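What the toast is for
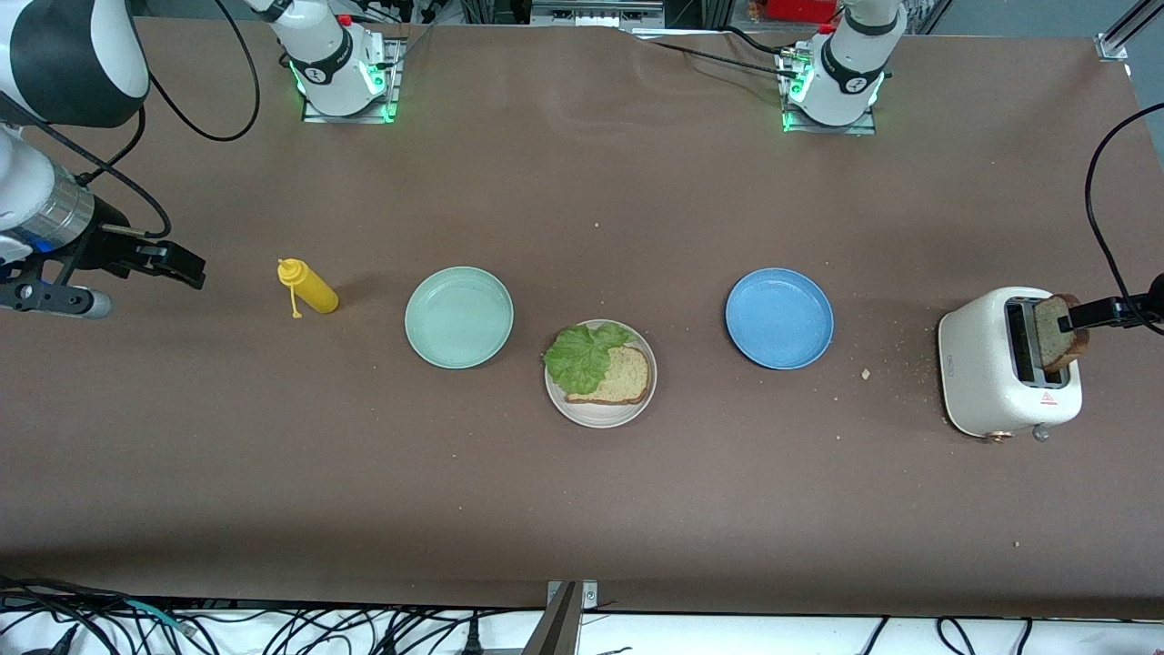
Last updated on a Sunday in May, with a correction to the part about the break schedule

I work the early prep shift in a commissary kitchen. We make sandwiches, mostly, plus the sad little fruit cups, and they go out to office lobbies and two hospitals before most people have found their shoes. I have been doing it for six years, and in that time I've been told on four separate occasions that the job was about to change completely.

The latest one is called Prania. I'm told it means something nice. It's two arms on a bench, and the pitch is that it builds open sandwiches to order, toast included, one slice at a time. Our operations manager, Darcy Rutherford, sent a memo with the word "relief" in it three times. Relief from repetitive tasks, relief for the wrists, relief at peak. I have nothing against any of that. My wrists hurt too.

So a few of us went over to the Stallis building to watch it make something. Brown paper down on the table, a squeeze bottle of mustard lying on its side, one slice of bread on a plate with a lettuce leaf half over it, and the left gripper holding a piece of toast in the slot of a toaster. I watched that gripper and thought about how I do toast, and I couldn't tell you. My hand does it while I'm reading the next ticket.

I noticed the crumbs too. I always notice crumbs. There were crumbs on the paper by the toaster and I asked who wipes down between orders, and the woman showing us the bench said that was "out of scope for the current phase." Fine. At our place it's in scope for me.

This is my trouble with how these things get sold. A task gets drawn with a box around it, and inside the box is picking up the toast. Outside the box is opening the bread, throwing out the heel that's gone stiff, noticing that the lettuce came in slimy, changing the sanitizer, finding the lid that fits. Then somebody times what's in the box and decides how many people the rest of it needs.

Dexter Catacutan has been on the line longer than me and he's more cheerful about it. He thinks we'll end up minding the machines and he'd rather mind a machine than butter bread. Maybe so! But I asked him what he thought minding would pay and he went back to his coffee. We had a wrapping machine put in under the old owners, the Penau years, and the people who minded it were paid the same as before and stood in one spot all day. Two of them asked to go back to hand wrapping. One got to.

Our line does 692 sandwiches on a normal weekday morning. When the hospital orders stack up with a conference it can be up to double that, and those are the mornings the memo is talking about. I'd like to see the arms on one of those mornings. I don't mean that as a dare. I'd like to know how long a sandwich takes, start to finish, with a person nearby and with no person nearby, and nobody at the demo had those two numbers side by side. Sieglinde Mühlbauer from our payroll office asked for them in writing. She's still waiting.

Aisling Cronin, who used to be our steward, told me to quit arguing about whether it works and start asking what's written down. She was at the Ó Riain bakery when they put in the tray loaders. What she got out of that was a page and a half: no one moved to nights without asking, training on paid time, and a person on shift who can stop the line without having to explain it first. She says the last one was the hardest to get and the one that gets used.

I've stolen her list and added to it. I want cleaning counted as work when they figure the staffing. I want the allergen changeovers done by somebody who has the card for it. And I want our break schedule left alone for the trial. (I first wrote here that breaks were being cut. Virgilio Enriquez corrected me – they're being moved to fit the restocking, and the total stays the same. I still don't like it, a break at 5:40 in the morning is no use to anyone who started at five.)

Darcy read an earlier version of this and said I was being unfair, that it's a trial and no jobs are on the table. I believe she believes it. She also couldn't tell me what happens after the trial, or who decides.

The meeting about it is in the break room after the early shift. Bring the questions in writing, and if you're on late, give yours to Dexter and he'll read them out.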